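**Headache diaries in general practice: what to record, what to leave off**
Speaker notes, Kurunel practice nurses' afternoon. 30 minutes including questions. Start 2 pm, slides already on the room computer.

## Opening

Thank Heledd Gittins for the room. Handouts are at the door.

Scope: adults with frequent headache, already examined, no red flags, sent home with a diary. I am not covering diagnosis. If someone asks about thunderclap onset, new headache after fifty, neurological signs, fever or headache in pregnancy, the answer is that those patients don't get a diary, they get a doctor the same day.

Declare: I work two days a week for the Jarnulari headache clinic. No industry money.

## Slide: why recall is poor

Ask the room how many days last month they took a painkiller for any reason. Wait. Most will give a round number.

Patients do the same. Asked for a monthly count, they tend to report the severe days well and the mild days badly. Mild days matter, for two reasons:

- Medication days are counted whether the headache was severe or not.
- A preventive is judged on change in headache days. A baseline that leaves out mild days makes the drug look weaker than it is, as severe days turn into mild ones and then get noticed.

Second point needs to be said slowly. It confused people in Ultton.

## Slide: the audit

117 diaries returned to the clinic, all paper, all the old long form. Sunita Yazzie did the coding and Margus Kütt did the second read.

Main finding is about completeness. The first week was nearly always filled in. By the third week the trigger columns were mostly blank, while the yes/no column and the tablet column held up. Entries in one pen and one slope of handwriting, down a whole page, were flagged as probable back-filling. This is a judgement by two readers and should be described that way.

We did not collect outcomes. Do not let the discussion drift to whether diaries improve anything. The audit can't answer it.
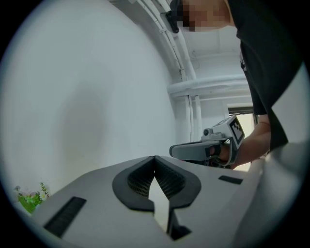

The long form asked for food, weather, sleep, screen hours, stress out of ten, menstrual day, caffeine and exercise. Nine columns, counting the free text. Ifor Maddocks designed it and has been good about seeing it retired. Its purpose was trigger-finding, and for that purpose it failed, as triggers recorded only on headache days have nothing to be compared with. A person who writes "cheese" on every bad day and nothing on the good days has told you about cheese on bad days.

## Slide: the short form

Four columns, one line per day, one month per page:

1. Headache: none, mild, moderate, severe
2. Tablets: name and number taken
3. Preventive taken: tick
4. Period: tick, if relevant

Notes on each.

**Headache.** Define by function. Mild: can carry on as normal. Moderate: gets in the way. Severe: have to stop. A number out of ten gives more apparent precision and less agreement between months for the same person.

**Tablets.** Name has to be written. "Painkiller" is of no use. Ask specifically about combination products and anything with codeine left in the cupboard. Include tablets taken for a back or a knee, these count towards medication days as well.

**Preventive.** A row of missed ticks changes the conversation at review. Don't treat it as a compliance check in front of the patient.

**Period.** Two cycles at least before saying anything about a pattern, three is better.

A blank line means missing. A day without headache is written as "none". Tell the patient this at the start and write it on the top of the page. It is the most common fault in the forms we get back.

## Slide: worked page

Go through the Rees page (name of the template, from the street the clinic is on – someone will ask).

- 13 headache days, of which four severe
- Triptan on five days
- Paracetamol on eleven days, two of them shared with a triptan

Have the room work out total medication days before showing the answer. Five plus eleven, less two, is fourteen. Usual mistake is sixteen.

Then the thresholds. For triptans, opioids, and combination analgesics: ten or more days a month for more than three months. For simple analgesics: fifteen or more. Mixed use with no single class over its own limit is read against ten. So this page is of interest even though neither drug reaches its own line. One month doesn't establish it – ask for two more pages.
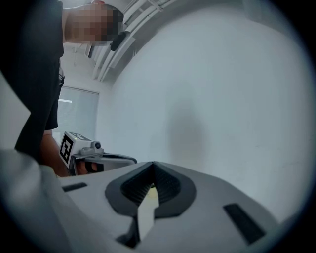

*Ribbed socket with white tab, slots to left and right.*

Days are counted, doses are not. Three tablets in one day is one medication day. That said, check the daily total of paracetamol separately, for the ordinary safety reason.

## Slide: apps

Keep short. Apps are fine if the patient already uses one and it exports a monthly table. Check that it distinguishes "no headache" from "no entry". Several do not. Dilwyn Edwards has a list of the ones he has tested and will send it on request. I won't name products from the front.

Notifications help some people and worry others. For patients who already monitor their body closely, one entry in the evening, at a fixed time, phone then put away. If keeping the diary is itself making things worse, stop it and count medication boxes for a month instead. Crude but usable.

## Slide: the review appointment

- Count in front of the patient, aloud.
- Headache days first, medication days second, severity third.
- Write the three totals in the record as numbers. Scanning the page is not enough, it can't be searched.
- Agree when the diary stops. An open-ended diary gets back-filled.

## If time

Patients on long-term preventives: one month on, two months off is adequate.

Printing: the short form is A5, both sides. Ultton printed 2000 in June with the old phone number, please bin any you still have. The corrected version has the word "none" in bold in the top line.

## Questions I expect

*Do children use the same form?* No. Separate sheet, parent fills it in with the child. Ask me for it.

*Should stress be recorded?* Ask at the appointment. Leave it off the page.

*Aura?* One letter A beside the severity is sufficient. Duration and description go in the first history.

*Shift workers?* A day runs from waking to main sleep. Write the date of waking.

Sign-in sheet goes to Heledd before people leave.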